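Girndale Forum > Software > Control and Planning

Thread: Action chunking on a two-arm cell, smoothing between chunks

stubaxle
Posts: 212
I finally have both arms running off one policy process and I'm grinning like a kid, so excuse the length. Two arms on an extrusion frame, butcher-block table in the middle, the usual basket packing job: pick things off the table, put them in a white plastic basket, don't knock the basket over.

The policy spits out chunks of joint targets for both arms at once. I run inference at 2 Hz and the joint loop at 1000 Hz, and a thing in between that turns one into the other. That thing in between is my question. At the moment it does linear interpolation inside a chunk and then just jumps to the new chunk when it shows up. Inside a chunk the motion is lovely. At the seam the arms twitch. It's small with nothing in the gripper and ugly when there's cloth in it, since the cloth keeps swinging after the arm has settled.

What are people doing at the seam? I've seen blending, I've seen people only run the first part of each chunk, I've seen people low-pass everything and hope.

lowgain_lou
Posts: 1840
Blend them! Keep the tail of the old chunk, line it up with the head of the new one by timestamp, and crossfade over a short window. It's maybe an afternoon of work and the first time you see it run you'll wonder why you waited. I do it in Mota, in the resampler stage, and the rest of the pipeline doesn't know it's there.

One warning: line them up by the time the observation was taken, NOT the time the chunk arrived. If you use arrival time you're blending a plan with a late copy of itself and everything feels like it's dragging through syrup.

kettleburn
Posts: 655
I'll disagree with Lou, as tradition demands. Crossfading is fine when the two chunks agree about what they want to do. When they don't (old chunk goes left of the basket, new chunk goes right of it) the average goes straight into the rim. I've got a cracked basket that says so.

Run a shorter piece of each chunk and replan more often. If your inference is too slow for that, fix your inference.

lowgain_lou
Posts: 1840
> the average goes straight into the rim

Sure, if you blend blindly. Check the distance between the two chunks over the overlap first. If they're close, blend. If they're far apart, pick one and ramp to it under a velocity limit. Mine picks the new one unless the gripper is closed on something, then it finishes the old one. I've been running it that way since May and I love it.

stubaxle
Posts: 212
Oh that gripper condition is neat, I'm stealing that.

kettleburn, I'd love to go faster, but I'm sharing the GPU with the recorder's video encoder and 2 Hz is what I get. When I turn recording off it's quicker, but then I have no data, and the data is why I have a table full of stuff in the first place.

kettleburn
Posts: 655
Then move the encoder. Seriously. Hardware encode, or a second box, or write raw and encode overnight. Everyone tunes the controller for weeks when the real problem is something else eating the same card.

parsnip_dx
Posts: 38
Newer to this, so correct me if it's silly. Why have both arms in one chunk at all? I have one process per arm with a lock on the shared space over the basket. An arm that wants to go in asks for the lock, goes in, drops the thing, leaves, gives it back. No blending trouble between arms because there's no between.

lowgain_lou
Posts: 1840
Not silly, it's how I started. It works right up to the first task where both arms have to touch the same object. Folding, holding a bag open, handing over. With a lock you can't do any of those.

parsnip_dx
Posts: 38
OK but for packing a basket you don't need those?

stubaxle
Posts: 212
Some of it you do! One of the things on my table is a piece of cloth, and the policy does way better when the other arm is free to come help if it bunches. With the lock it would have to stand there and wait. Also one arm working over the basket while the other is already down on its next item is the part that makes me happy. It looks like two hands.

trellis_op
Posts: 907
Chiming in from the perception side, because I think at least part of your twitch isn't a control problem.

If your wrist cameras and your top camera are stamped by the host when the frame arrives, the policy is looking at three slightly different moments. At rest it doesn't matter. With an arm moving fast it thinks the gripper is in two places, and each new chunk starts from a different compromise. That's your seam. You can smooth it but you're smoothing over a bad input.

Quick test: play a recorded run back, draw the gripper position from forward kinematics over the top camera image, and step through it. If the drawn gripper leads or trails the real one when the arm is moving and sits on it when the arm stops, there's your answer.

stubaxle
Posts: 212
Ohhh. I'm host stamping. I never thought to check because all the stills looked fine.

trellis_op
Posts: 907
Stills always look fine, that's what makes it so annoying. Trolex has an overlay tool that does exactly this test if you don't want to write it. Load the log, pick the camera, tick "project joints". Needs your extrinsics in its own format, there's a converter script in the repo.

kettleburn
Posts: 655
+1 to the overlay test. I still say move the encoder, a loaded host makes arrival stamps worse too, so you'd be fixing both.

stubaxle
Posts: 212
Ran it over lunch. trellis_op, you called it. The projected gripper leads the image by 20 ms on the top camera and by next to nothing on the wrists. When the arm stops they snap together. Just like you said!!

I put a fixed offset on the top camera as a stopgap and reran the same start layout. The twitch without cloth is basically gone. With cloth it's smaller but still there, so I'm going to do Lou's blend as well.

lowgain_lou
Posts: 1840
Love it. Do it in this order or you'll chase your tail:

stamps first, then encoder, then the blend, then touch gains if you must (you probably won't).

And log both the raw chunks and the blended output. If you only log the blended one you can't tell later which of them had the bad idea.

hexwrench_bay
Posts: 74
Question on logging, while we're at it. Do you all train on the commanded targets or the measured joints? I've been training on measured and my policy is timid, it creeps up on things and never quite closes.

kettleburn
Posts: 655
Commanded. Measured always lags, and for the gripper it's much worse: if it's closed on a box, measured says "this wide", commanded says "squeeze". Train on measured and you teach it to hold the box with no force.

trellis_op
Posts: 907
Commanded for actions, measured for observations. Agree on the gripper.

lowgain_lou
Posts: 1840
Small disagreement. Commanded is right if your teleop is decent. If the leader arms were jumpy you're learning the jumps. I filter the commanded stream lightly before training. Very lightly.

hexwrench_bay
Posts: 74
That explains so much. Retraining tonight, thank you all.

parsnip_dx
Posts: 38
How many episodes are people using for a basket task? I have 2000 sitting there and I'm not sure whether to collect more or clean up what I've got.

kettleburn
Posts: 655
Clean up. Throw away anything where the operator stopped to think with the gripper hovering. The policy learns to hover too.

stubaxle
Posts: 212
Mine learned to hover, it was very polite about it. Pausing frames got trimmed and it perked right up. I do the trimming in Lemeck, there's a filter on joint velocity, you set a threshold and a minimum length. Watch that it doesn't cut the pause while the gripper closes, that one you want to keep.

parsnip_dx
Posts: 38
Good call on the closing pause. I'd have cut it for sure.

stubaxle
Posts: 212
Update for anyone who lands on this with the same problem. Camera stamps now come from the driver, encoder is off the inference card, and the blend is in with the distance check and the gripper condition. It's so much nicer to watch. I sat there through a whole batch when I should've been eating dinner.

Settings that worked on my setup:

chunk alignment: observation time
distance check: per arm, with the larger of the two deciding for both
disagreement, gripper open: take new chunk, ramp under velocity limit
disagreement, gripper closed: finish old chunk
joint loop: unchanged, 1000 Hz

kettleburn, I owe you one on the encoder. I was stubborn.

kettleburn
Posts: 655
Glad it's moving. I'd still split the distance check so each arm decides alone. Having one arm hold the other to an old plan bugs me.

stubaxle
Posts: 212
I tried that and got one arm on the new plan and one on the old, both heading over the basket. They were trained as a pair so I'd like to keep them on the same page. Here's one from this evening's batch, left arm at the basket and right gripper down on the maroon cloth:

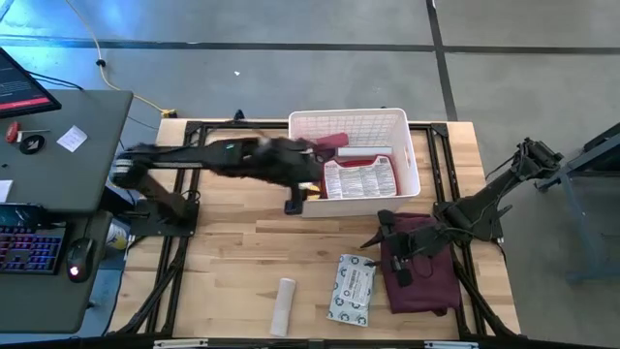 Related threads

Per-arm or joint distance check for chunk blending (split from this thread)
Trolex overlay: extrinsics converter fails on wrist cameras
Mota resampler, where to put the velocity limit
Lemeck velocity filter and gripper closing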